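How a Cantilever Toolbox Works

Open the lid of a cantilever toolbox and the trays move too. They spread out like stair steps, so you can see into each one. Close the box and they fold back over the bottom part.

The trick is in the hinge arms. These are thin strips that join the trays to the base. Each strip can turn at both ends, so when you pull one tray, the strips swing and the next tray comes along. A long shelf that is held up from one side only is called a cantilever, and that is where the box gets its name.
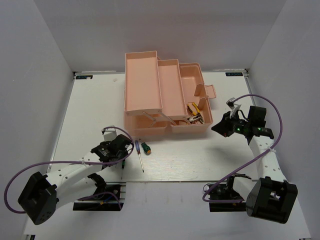
Heavy tools such as pliers and cutters go in the deep part. Screwdrivers can go in a tray if they are short enough – measure a long one first. Small things like screws and washers belong in the trays as well. A box with around 100 screws rolling in the bottom is no fun to search.

Before you close it, check that no tool is poking up. Keep your fingers away from the hinge arms, as they can pinch. Then fold the trays in slowly and press the latch shut.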